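Electrical rooms: what changes in October

Work on the low-voltage side of the Kisska building finishes this month, and from October the daily rounds will include the control cabinets as well as the pumps and the air handlers. Until now the cabinets were checked by whoever happened to be passing, and the log shows it. Between the spring shutdown and the end of summer there were gaps of a week or more on the ground floor, and two of the entries just say "fine."

Manolis Triantafyllou has rewritten the round sheet. It is one page, printed on both sides, and it takes the place of the older green card. Please hand any leftover green cards to him or put them in the recycling. The new sheet is kept on the clipboard inside each electrical room, to the right of the door, and completed sheets go in the tray at the Stomura desk at the end of the shift.

The round is done with the cabinet doors shut. Nothing on the sheet calls for opening a door, and only people on the authorized list may do that. The list is posted in the shift office. Styliani Sfakianakis keeps it up to date, so if your training has been renewed and your name is missing, see her.

For each cabinet the sheet asks for the state of the lamps, the reading on the power meter, the position of the selector switch, and anything you can hear or smell. Write down the lamp colors as you see them. Don't write "normal," even if you have walked past the same cabinet every day for ten years. The person reading the sheet may be in the Alta office and may never have stood in front of it.

Meters are to be read straight on. Several of the displays are gray digits on a dark background and they fade when you look from the side or from too high up. If you can't make out a line, leave the box blank and put a note next to it. A blank box gets followed up the same day, and a guessed number can sit in the file for months. 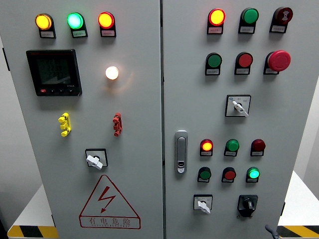 Can I touch the selector switch if it looks like it is in the wrong position?

Leave it where it is, write down the position, and call the shift office. The switch may have been moved on purpose for a job that hasn't been entered in the log yet. The shift office will check with whoever has the permit and call you back.

The same goes for the sockets and connectors on the front of the doors. They are for the electrical team. Phone chargers, fans, radios and cleaning equipment go in the wall outlets in the corridor.

A word on labels. Fotis Theodorakopoulos went through all the rooms over the summer and put together a list of lamp labels that are hard to read, either from wear or from small print. There were 228 lamps on his list. New plates are on order from Kyriakidis and will be fitted as they arrive, beginning with the ground floor. Until then, a lamp chart for each cabinet is in the plastic sleeve behind the round sheet. If the chart and the plate on the door don't agree, go by neither one and report it.

Warning signs are being left as they are wherever they are in good condition. Some of the cabinets came from overseas suppliers and carry the warning in Chinese, with smaller lettering in English. We asked whether these should be replaced and the answer was that the triangle and the lightning bolt are clear enough, but a larger English sign will be added on the wall at the entrance to each room. Do not put stickers, tape, magnets or notes on the cabinet doors. Arnulfo Carhuamaca spent most of a morning scraping off old tape residue and would like not to do it again.

Floor space in front of the cabinets has to stay clear. The yellow line will be repainted before the round starts. Ladders, boxes of filters and the floor scrubber have all been found inside the line in the past few months. The scrubber now has its own spot by the loading door, next to the hose reel.

The first round of each day starts at 6 a.m. and the full route takes roughly 4 hours if you include the pump room. It can be split between two people, but each sheet should have one name on it and one time. If you swap partway through, start a new sheet.

Kosmas Kalogeropoulos will walk the route with anyone who hasn't done it before. He has room for two people at a time and prefers mornings. Bring safety glasses, hearing protection for the pump room, and a pen that works. Flashlights are in the shift office and need to be signed out and back in.

Questions about the sheet go to Manolis. Questions about access and the authorized list go to Styliani. If you find a lamp that is out, a meter with nothing on the display, or a burning smell, don't wait until the end of the round. Call the shift office on extension 2306 and stay outside the room until someone gets there.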